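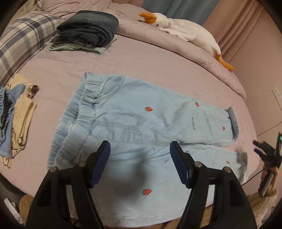 Section 4: Connecting the Vorkex Fuzz Unit to an Amplifier and Setting Levels

4.1 Purpose of this section

This section describes how to connect the Vorkex fuzz unit between an instrument and an amplifier, how to set its four controls for the first time, and how to store settings in memory. It applies to guitar and bass. Users who intend to run the unit with two amplifiers should complete this section first and then proceed to Section 5.

The Vorkex is supplied with a power adapter, a short patch cable, four rubber feet and a printed control card. Instrument cables are not supplied.

CAUTION: Use only the adapter supplied. An adapter of the wrong voltage or polarity may damage the unit and is not covered by the warranty.

4.2 Before connecting

Place the unit on a flat, dry surface within reach of the foot. If it is to be mounted on a pedalboard, leave the rubber feet off and use the two threaded holes in the base plate. The screws must not enter the base plate by more than 8 mm. Longer screws will touch the circuit board.

Turn the amplifier volume fully down and switch the amplifier to standby if it has a standby switch. Amplifiers without a standby switch should be turned off.

4.3 Connecting the unit

1. Plug the instrument cable into the jack marked IN on the right side of the unit.

2. Run a second cable from the jack marked OUT to the input of the amplifier. Use the main input, not the effects return.

3. Connect the adapter to the unit, then to the wall outlet. The status light flashes twice and goes out. The unit is now in bypass.

4. Turn on the amplifier. Allow valve amplifiers to warm up before leaving standby.

5. Raise the amplifier volume slowly while playing. The sound should be the same as it would be with the instrument plugged straight in.

6. Press the footswitch once. The status light turns amber and the fuzz circuit is engaged.

NOTE: If there is no sound in bypass, check that both cables are fully seated. The IN jack is stiff when new and may need a firm push.

CAUTION: The Vorkex can produce an output far higher than the signal it receives. Keep the VOLUME control below the halfway mark until the amplifier level has been set. Hearing protection is recommended in small rehearsal rooms.

4.4 First settings

Begin with all four controls at the centre position, then adjust them in the order given.

1. VOLUME. Switch between bypass and engaged while playing a steady chord. Turn VOLUME until the two levels match.

2. GRIND. This control sets the amount of fuzz. At the low end, single notes remain clear and chords keep their separate voices. Past three quarters, the signal is heavily compressed and low chords will blur together. Players in a duo or other group without a bass player often prefer a setting near two thirds.

3. TILT. Turning TILT to the left favours the low end, and turning it to the right favours the treble. The pivot point is set at the factory and cannot be changed by the user.

4. GATE. This control closes the output when the instrument is silent. Turn it up until the hiss between notes stops, then turn it back slightly. Too high a setting will cut off the end of long notes.

NOTE: The instrument's own volume knob affects the fuzz circuit. Lowering it will clean up the sound without a large loss of level. This is normal behaviour for a circuit of this type.

4.5 The Sament switch

The small three-way switch between TILT and GATE selects the Sament filter, a fixed low cut placed after the fuzz stage.

Up: low cut at 300 Hz. Suited to recording, and to bands in which a bass guitar occupies the low end.

Centre: low cut at 100 Hz. The general setting, and the position in which the unit is shipped.

Down: filter off. Suited to down-tuned guitars and to bass.

Change the position of the switch only while the unit is in bypass. Moving it while the circuit is engaged will cause a loud pop through the speakers.

CAUTION: With the filter off and GRIND above three quarters, the unit passes strong low frequencies. Small practice amplifiers and older speaker cabinets may be damaged by prolonged use at high volume. If the speaker rattles or flaps, stop playing at once and return the switch to the centre position.

4.6 Storing and recalling settings

The Vorkex can hold one stored setting for each side of its memory, marked A and B. The position of the Sament switch is not stored.

1. Adjust the four controls until the desired sound is obtained.

2. Hold down the MEMORY button until the status light turns green.

3. Press MEMORY once for side A or twice for side B.

4. Wait for the light to return to amber. Do not disconnect the power during this time.

To recall a stored setting, press MEMORY briefly. Each press moves the unit from A to B and then back to the live controls. While a stored setting is in use, the controls on the face of the unit have no effect. Turning any control by more than a quarter of its travel will return the unit to live operation.

NOTE: Stored settings are kept when the unit is unplugged. They are erased by a factory reset, which is described in Section 9.

4.7 Using the unit with other pedals

The fuzz circuit works best when it is first in line after the instrument. Place a tuner ahead of it only if the tuner is of the true bypass type. Wah pedals may be placed before or after the unit, and both positions should be tried. Delay and reverb should follow it.

The Herketti expression pedal, sold separately, connects to the jack marked EXP and takes over the GRIND control. To calibrate it:

1. Connect the expression pedal while the Vorkex is in bypass.

2. Hold MEMORY and the footswitch together until the light flashes red.

3. Move the expression pedal fully back, then fully forward.

4. Release it in the forward position and press the footswitch once to finish.

If the light continues to flash red, the full range of travel was not read. Repeat from step 2.

4.8 Noise and interference

Some background noise is to be expected at high gain. If a hum is heard in bypass as well as when the unit is engaged, the cause lies elsewhere in the signal path. Try each cable in turn, move the instrument away from the amplifier, and plug the amplifier and the adapter into the same outlet.

A high-pitched whine usually indicates a shared power supply. Run the Vorkex from its own adapter and test again. A whine that stops when other pedals are disconnected is not a fault in the unit.

4.9 Care between performances

Disconnect the adapter when the unit will not be used overnight. Clean the face with a dry cloth. Solvents and spray cleaners will remove the printed markings. When travelling, pack the unit so that nothing presses on the controls or the Sament switch.

In cold weather, allow the unit to reach room temperature before connecting power.

Service requests should be directed to the Kakakhel service desk. Have the serial number ready, along with a list of the pedals and amplifier in use when the fault occurred. The serial number is printed on the inside of the base plate and on the original carton.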